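Stories > Short Fiction > The Lid Test

May 2024
By the night desk

The arm at Bollgate had closed the lid 1,145 times before it stopped letting go.

I was on the late shift. The job came from Setent, who wanted 1,702 cycles on a laptop hinge, open and shut, with the force written down each time. The limit was set at six newtons. I had a chair, a log sheet and a red button on a cord.

At cycle 1,146 the fingers came down on the top edge of the lid and stayed there. The screen in front of me said the move was complete. The force reading said zero. I waited for the arm to lift and it didn't.

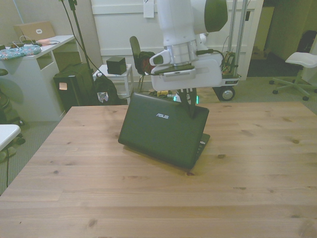 I pressed the button. The brakes clicked in the shoulder and the elbow, and the log stopped. Then I heard the hinge creak. The brakes held the arm where it was, so whatever load was on the lid stayed on the lid.

The manual from Hadska had a page for this. Stop, isolate, release by hand. I turned the power off at the wall and worked the fingers back with the release key. It took longer than the page said it would.

The sensor had died at cycle 200. I found that in the log the next morning. From there on every line read zero, and zero was under the limit, so the program was satisfied. I had initialed each of those sheets – my own letters, all the way down.

Setent asked whether the hinge had passed. I wrote back that I didn't know, and started a new sheet.

Contact | © Mokoena Stories | Back to top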